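Hukbridge Opens Its Doors for a Month of Evening Classes

The Hukbridge Adult Learning Center is delighted to announce that its popular evening classes are coming back this February, and everyone in town is warmly invited to come along, whether you last sat in a classroom a year ago or half a lifetime ago!

Classes begin at 6:30 p.m. and cover bookkeeping, conversational Spanish, home repair and local history, with a brand-new course from Osaze Ojo on reading old family letters, some of them going all the way back to 1776. Each course runs for five weeks, and there is space for up to 50 learners across the program – so please do sign up early if you have your heart set on one in particular.

"We had such a lovely time last winter, and people kept stopping me at the grocery store to ask when we would start again," said program director Rodel Dalisay. "Well, now I can finally tell them." 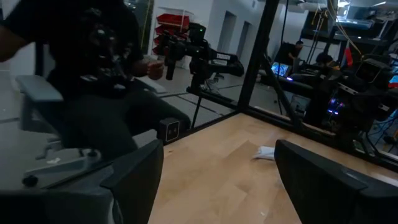

An evening at the Hukbridge Adult Learning Center.

Tuition is free for Hukbridge residents, thanks to the generous support of Rampersad Hardware. Sign-up sheets are at the front desk, and Babatunde Uzor will be glad to answer questions there from 3 p.m. onward.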